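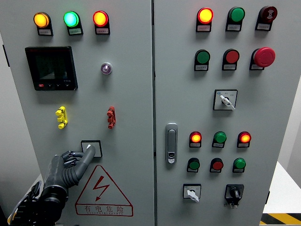 *Index finger on the left-door switch, Nestel cell.*

Spending since the last report went mostly on cables. The sleeve on the arm has been rerouted twice, and I have stopped calling either route final. Wrist recalibration now takes 34 minutes, down from an afternoon and a sulk.

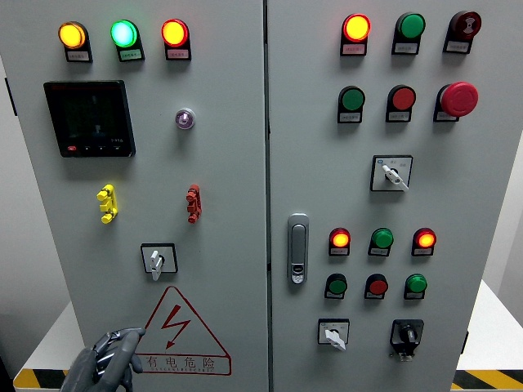

**By Chathurika Wanigasekara** | Nestel cell, August

We logged 160 reaches toward the cabinet. On 14 the fingertip missed the switch, and I blame the wrist offset — the wrist has declined to comment. New fingertip pads are on order from Flondard. The emergency stop stays out of the routine until the offset holds for a full Monday. 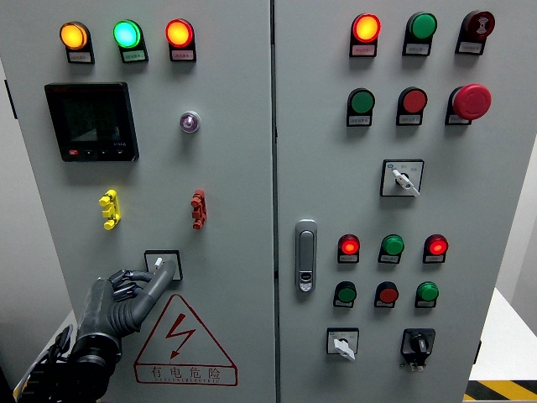 Lebrun would prefer that we fix the offset before buying any more pads, and asked for the calibration log with the next invoice. It's attached, all 18 pages.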